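Flukamska 접시 담기 기록 모음

README

개요

Flukamska는 음식을 접시에 담는 과정을 모아 둔 기록 모음이다. 다루는 것은 한입 크기의 음식, 그것을 받는 접시, 접시가 놓이는 상이다. 조리 과정은 들어 있지 않다. 썰기, 굽기, 찌기는 Carnley 모음에 따로 있으니 그쪽을 보면 된다.

전체 기록은 3929건이고, 그중 713건에는 담기가 끝난 뒤의 배치를 손으로 적은 메모가 붙어 있다. 나머지는 메모 없이 그릇 종류와 음식 분류만 있다. 메모는 Hazel Haverford가 썼고 분류 기준은 Trinity Lindgren이 정리했다. 6월에 분류 기준을 한 번 고쳤으며, 그 전에 받은 사본은 음식 분류 번호가 지금과 다르다.

폴더 구성

plates: 그릇별 기록
foods: 음식 분류표
notes: 배치 메모
tables: 상의 색과 재질 표
changes.txt: 고친 내용

파일 이름은 그릇 분류, 음식 분류, 일련번호 순서로 되어 있다. 일련번호는 중간에 빠진 것이 있다. 중복으로 확인되어 지운 항목이며 번호를 다시 매기지는 않았다.

그릇

그릇은 8가지로 나눈다. 둥근 납작 접시, 둥근 오목 접시, 네모 접시, 긴 접시, 작은 종지, 밥공기, 국그릇, 쟁반이다. 색은 분류에 넣지 않고 따로 적는다. 연한 파랑과 하늘색은 처음에 나누어 적었는데 적는 사람마다 달라서 "연한 파랑" 하나로 합쳤다. 흰색과 아이보리는 그대로 나누어 두었다.

테두리가 조금 올라온 접시는 납작 접시에 넣는다. 국물을 담을 수 있을 만큼 깊으면 오목 접시로 본다. 애매한 것은 plates 폴더의 unsure 목록에 있다.

상

상은 밝은색과 어두운색으로 먼저 나눈다. 재질은 확인된 경우에만 적고, 모르면 빈칸으로 둔다. 식탁보나 개인 매트를 깐 경우에는 그 색을 상의 색으로 적고 비고에 "깔개 있음"이라고 남긴다. 흰 상에 연한 색 접시가 놓인 기록은 접시 가장자리를 정하기 어려워서 두 번씩 확인했다.
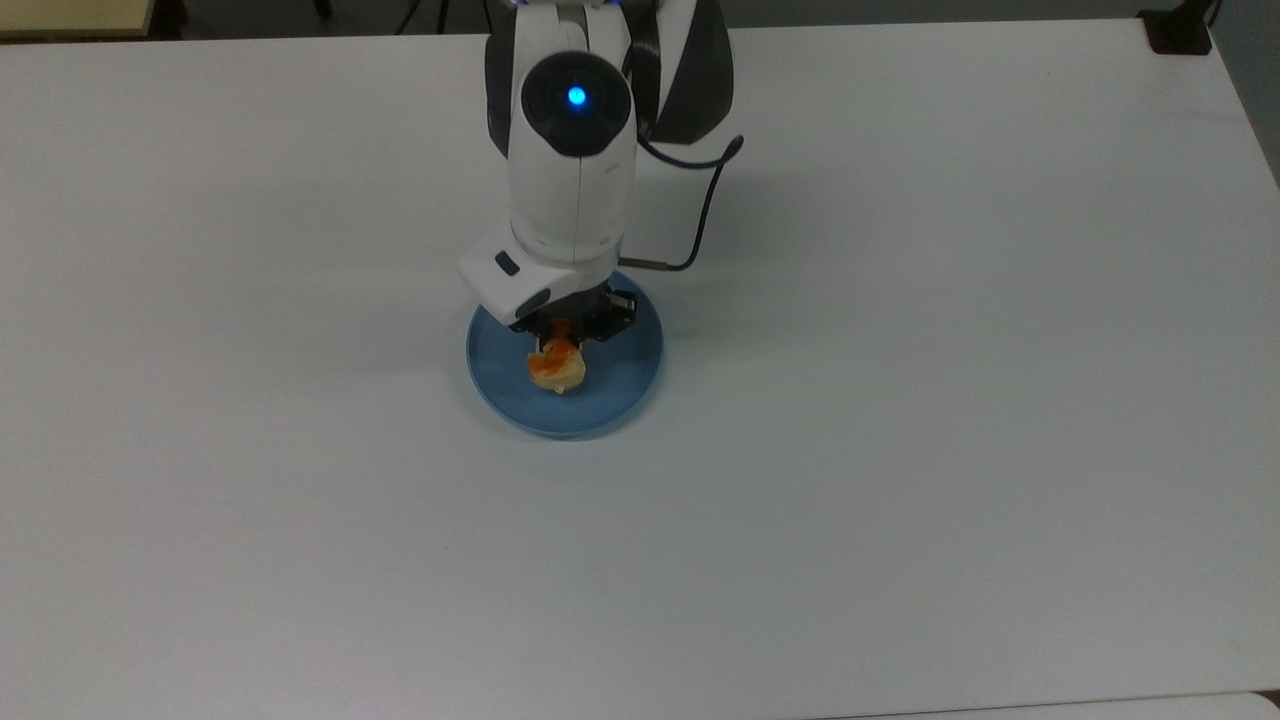
음식 이름을 확실히 알 수 없을 때는 어떻게 적는가?
색과 모양만 적고 이름 칸은 비워 둔다. 예를 들어 "크림색, 한쪽에 주황색"처럼 쓴다. 해산물인지 만두인지 추측해서 채우지 않으며, 나중에 준비 목록에서 이름이 확인되면 그때 넣는다.

음식

음식 분류는 초밥류, 만두류, 튀김, 과일, 채소, 빵과 과자, 기타로 되어 있다. 크기는 한입 크기와 그보다 큰 것으로만 나눈다. 무게는 재지 않았다.

모형 음식도 섞여 있다. 모형은 준비 목록에 적힌 경우에만 model 칸에 표시했고, 목록이 없는 기록은 unknown으로 두었다. 겉모습만 보고 정한 값은 없다. 모형과 실제 음식을 꼭 구분해야 하는 작업이라면 unknown을 빼고 쓰는 편이 낫다.

배치 메모

메모에는 음식이 접시의 어느 쪽에 있는지, 음식끼리 닿는지, 윗면이 위로 가 있는지를 적는다. 위치는 가운데, 왼쪽, 오른쪽, 앞, 뒤로만 쓴다. 앞은 앉은 사람에게 가까운 쪽이다. 보기 좋은지에 대한 평가는 넣지 않는다. 초기 메모에 "예쁘게 담김" 같은 말이 남아 있는데 무시하면 된다.

짧은 메모의 보기:

가운데에 하나, 윗면 위로, 닿는 것 없음
왼쪽 뒤에 둘, 서로 닿음
앞쪽 가장자리에 하나, 옆으로 누움

한 접시에 셋 넘게 담은 경우에는 각각의 위치를 적지 않고 모양만 적는다. "한 줄", "둥글게", "쌓음" 가운데 하나를 쓴다. 이 셋에 맞지 않으면 "기타"로 쓰고 설명을 덧붙인다.

알려진 문제

종지와 밥공기의 구분이 고르지 않다. 작은 밥공기가 종지로 들어간 기록이 있고 아직 다 고치지 못했다.

튀김옷을 입힌 채소는 튀김에 넣기로 했지만 예전 기록 일부는 채소에 남아 있다.

Robles에서 받은 묶음 3개는 상 정보가 비어 있다. 원래 목록에도 없어서 채울 방법이 없다. 그릇과 음식 항목은 다른 기록과 같은 기준으로 적혀 있다.

과일 가운데 껍질째 담은 것과 깎은 것이 한 분류로 묶여 있다. 비고 칸에 "깎음"이 있으면 깎은 것이고, 비고가 비어 있으면 어느 쪽인지 기록되지 않은 것이다.

쓰임

그릇과 음식의 짝을 살펴보거나 담는 위치를 비교하는 데 맞는다. 영양이나 양을 계산하는 데에는 맞지 않는다. 음식 이름이 빈 기록이 많으므로 이름으로 찾기 전에 foods 폴더의 분류표를 먼저 확인한다.

고칠 점 알리기

틀린 항목을 찾으면 파일 이름과 칸 이름, 맞는 값을 적어 Grundus 게시판의 Flukamska 칸에 올리면 된다. 배치 메모에 관한 것은 Hazel Haverford, 분류에 관한 것은 Trinity Lindgren이 확인한다. 반영된 내용은 changes.txt 맨 위에 추가된다.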